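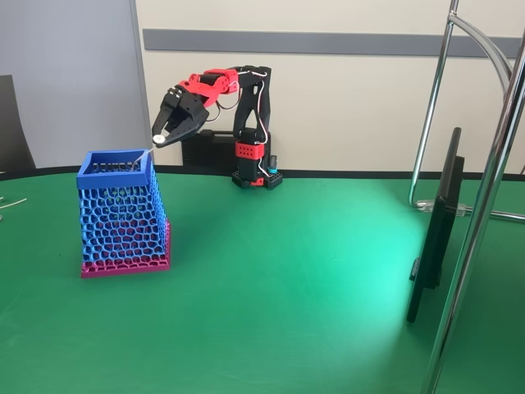 Arm and lattice basket, teleoperation task.

Clerard: The Nundex group wishes to record demonstrations for placing items in the basket. Members' advice is requested on hand guiding or remote control.

Arnus_Lab – 6 December 2018
Remote control is recommended. A hand on the arm alters the joint readings.

Clerard: I must disagree. Hand guiding gave us cleaner paths in September – and fewer abandoned attempts.

Arnus_Lab: A tipped basket should also be demonstrated, with the cable lying apart from it.

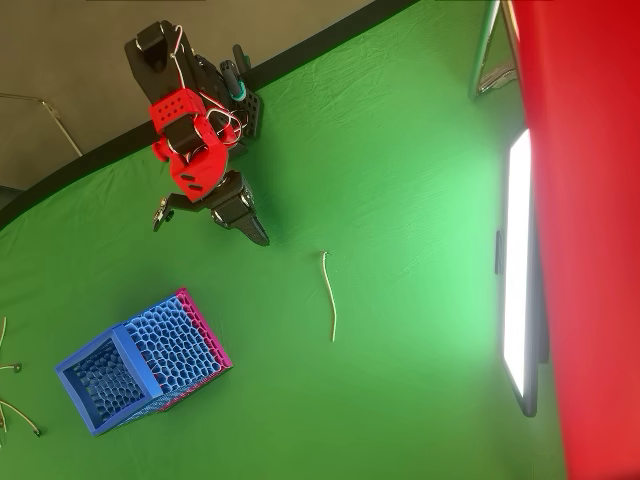
Replies: 2

Subramaniam: Agreed on the tipped basket. I remain unconvinced by hand guiding.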